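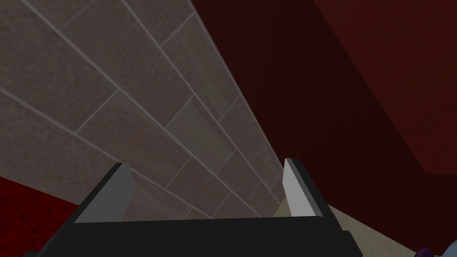

About Flolitel

Flolitel is a small drawing school in Londby. We opened in August with 5 students and one long table, and today we teach 12 courses for adults who want to draw better, also if they did not hold a pencil after their school years.

Our rooms are on Strachan Street, on the second floor. There is an elevator. Every class has at most 13 places, so the teacher has time to sit down next to each person. Paper and pencils are included in the price. For the ink course we ask you to bring your own pens.
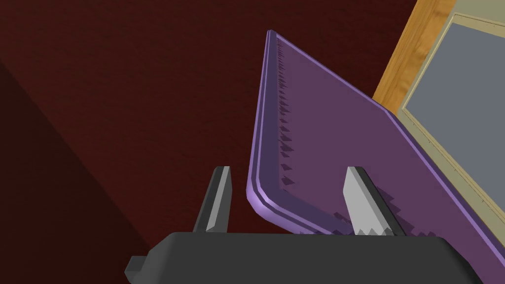
The course most people begin with is Light and Shadow. It takes two months and needs no experience. In the first weeks we draw only simple shapes, and we look for a long time before we draw. A beginner likes to make every shadow with a smooth, straight edge. But look at the pale gray slab on the right: the shadow on its lower part has teeth like a saw, and the side face is darker than the front. Such edges we practice many times, first in pencil and later in charcoal.

We also have a partner studio in Draslow, where our students can work in the evening with their own projects. Please reserve a place there by e-mail.

New students are welcome to visit one class for free. Write to us which course interests you, and we will answer with the next possible time.

Page updated 6/9/23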